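Two nights in Barnevport

3 December 2025

I'd been meaning to get to Barnevport for years and kept putting it off, mostly on account of the bus. It leaves Bresville at some ungodly hour, it takes the old coast road (which is beautiful and also made me feel quite sick), and there's only one loo stop. But I had a bit of leave to use up, the fare was cheap, and I thought, well, if not now, when?

So off I went with one small rucksack and a bag of satsumas.

First impressions: it's a lot hillier than it looks on the map! I'd booked a room at a guesthouse called the Clerolero, and the booking page said it was "a short stroll" from the bus station. The short stroll has 196 steps in it. I know this because the number is painted on the wall at the top, along with a smiley face, which I did not appreciate at the time. The view when you turn round is gorgeous though, all rooftops and washing lines and then the sea going off into the haze.

The room was plain and clean with a little balcony just big enough for a chair and my feet. Breakfast was included, and what a breakfast – soft white cheese, warm flatbread, a sort of quince jam I could have eaten with a spoon (fine, I did eat it with a spoon), and coffee strong enough to get me back down the hill.
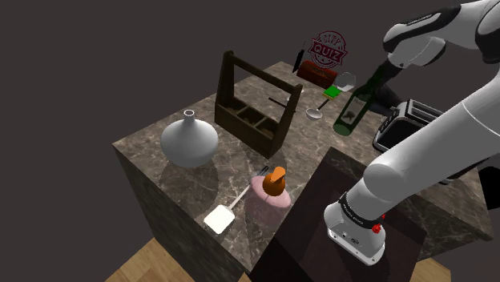

I spent most of my first day wandering about the harbour end of town. The fish market is more or less over by 7, so if you want to see it properly you'll need to set an alarm. I missed it completely and got there in time to watch someone hosing down the floor. Never mind. The streets behind it are the best bit anyway, narrow and a bit crumbly, with bakeries tucked into them and cats on every doorstep.

Lunch was at Nishad, a tiny place up an alley that I only found by following the smell of frying onions. There's no menu as such. You get whatever stew they've made and a plate of pickles, and if you finish the pickles they bring more. I sat there for two hours with my book and they didn't seem to mind in the slightest.

The next day it rained, properly rained, so the boat trip to the lighthouse was off and I got my money back without any fuss. I went to the town museum and learned a great deal about rope. Then I bought some more of the quince jam and wrapped it in a jumper for the journey home, where it survived everything except my own greed.

Would I go again? Yes, but I'd go in April, when the lady at the guesthouse told me the hillsides are covered in wild flowers and the ferry starts running again. That would mean skipping the coast road altogether, and my stomach would be very grateful. I'd stay longer too. Two nights wasn't enough, and I still want to see that lighthouse.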